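## 4. Looking after your hired morning coat

Welcome to the part of the guide that most people skip and then ring us about at nine o'clock on the morning of the wedding! Your Flokden coat has been brushed, pressed and checked before it reaches you, so there's really very little to do, but a few minutes spent now will save a good deal of fussing later.

### 4.1 Unpacking

1. Find a clean, dry table or a made-up bed, and lay the garment bag on it with the zip facing you.
2. Open the zip all the way to the bottom before lifting anything out. The tails are long and love to catch in the teeth.
3. Lift the coat by the hanger, with your other hand under the collar.
4. Check that the number on the inside label matches your booking slip (coat 236, say, should have 236 on the trousers and waistcoat too).
5. Hang everything up overnight, well away from radiators.

> **Note:** If something is missing or the numbers don't match, please ring Rozália Zelenák on the fittings desk straight away. She'd much sooner hear from you early, even if it's only a query about a button.

### 4.2 Getting rid of creases

1. Hang the coat in the bathroom while you run a hot shower, with the door shut, for 19 minutes or so.
2. Smooth the tails downwards with the flat of your hand.
3. Let it air in a cool room before you try it on.

> **Caution:** Never put a hot iron directly on the cloth. It leaves a shine that won't brush out, and we do have to charge for it.

### 4.3 Folding for the journey home

A morning coat folds more happily than you might think, provided you start from the shoulders and let the tails follow. Turn one shoulder inside out, tuck the other into it, and bring the lapels together so that the lining faces outwards. Work on a flat surface with plenty of room, like the light wooden tabletop in the picture, and take hold of the fabric gently from above, as the gripper is doing there. Then fold the tails up once, loosely, and slide the whole thing into the bag.

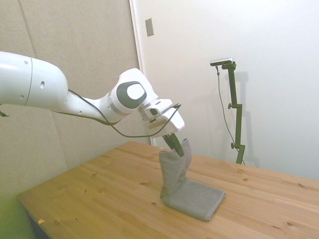 Pop the trousers in last, folded along their creases, and return the bag to the Rennie counter before six in the evening.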